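Burnwood Institute of Technology
Department of Mechanical and Systems Engineering
Automation in Everyday Settings
Handout 5: Can Machines Do Chores Yet?

Instructor: Lutz Wegener
Laboratory sections: Simin Ghaffari
Revised June 21, 2022

1. Purpose of this handout

The previous handout dealt with machines that repeat one motion in a fixed place. This one turns to work that changes from one attempt to the next: clearing a surface, putting things in drawers, sorting a bin of mixed parts. Students should come to the lecture able to state what makes such work hard and how a claim of success ought to be tested.

2. Terms

A chore is a task with a loosely stated goal, carried out among objects that the machine's designer did not choose. "Tidy the bedroom" is a chore. "Move the part from fixture A to fixture B" is an operation.

A trial is one attempt at a task from a stated starting condition. A trial in which a person steps in is counted as a failure unless the report says otherwise.

Transfer is the degree to which a skill learned in one setting holds up in another. Most of the reading for this unit concerns transfer from simulation to a physical room.

3. The shop floor

Machines have done well in shops for decades, largely where the shop was arranged around them. Parts arrive facing the same way, lighting is constant, and people stay outside the fence. The Nyberg case in the course reader describes a packing cell that ran without trouble until the supplier changed the carton. The arm had not failed in any mechanical sense. It had no means of dealing with a box whose flaps opened the other way.

Students should note how much of the cost in that case went to fixtures and feeders, and how little to the arm.

4. The household

A home offers none of these arrangements. Furniture is moved, objects are soft or fragile, and the same shelf looks different each evening. Two difficulties recur in the reading.

Contact. Opening a drawer requires the hand to follow a path set by the drawer. A small error in direction causes it to bind. People correct for this by feel; many robot hands have little sense of touch.

Clutter. An object can seldom be reached without passing close to another. A planner that keeps a wide margin around everything will often find no path at all – one that keeps a narrow margin will knock things over.

5. Simulation

Practice in a simulated room is cheap, and a dropped object costs nothing. The Jestari exercise used in this course allows 400 trials to be run overnight. Its weakness is that friction, weight and give are only as good as the numbers supplied. Plants and cloth are especially hard to model, and results involving them should be read with care.

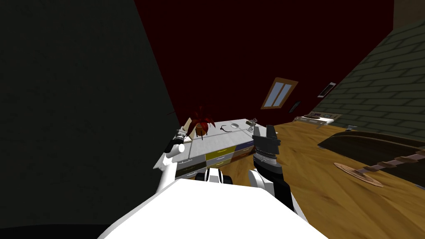

Figure 1. Simulated room: a two-armed robot at a dresser with colored drawer fronts and a red-leaved potted plant on top.

In the laboratory session, each group will choose one drawer task and one tabletop task and run 15 trials of each. Starting positions must be written down before the first trial. Groups using the Ziren controller should leave its speed limit at the default setting.

6. Present position

On the evidence in the reader, machines can complete many single steps of housework under favorable conditions. Long sequences remain unreliable, as an early error is carried into every later step. The instructors take the view that supervised use in shops will widen well before unsupervised use in homes. Students are free to argue otherwise in the December paper, provided they cite trial counts.

7. Questions for discussion

Should a trial be scored as a success if the drawer is opened but a nearby object is moved?

What would the Nyberg cell have needed in order to handle the new carton?

Reports are limited to 2 pages, excluding tables, and are to be handed to Simin Ghaffari at the start of the next laboratory session.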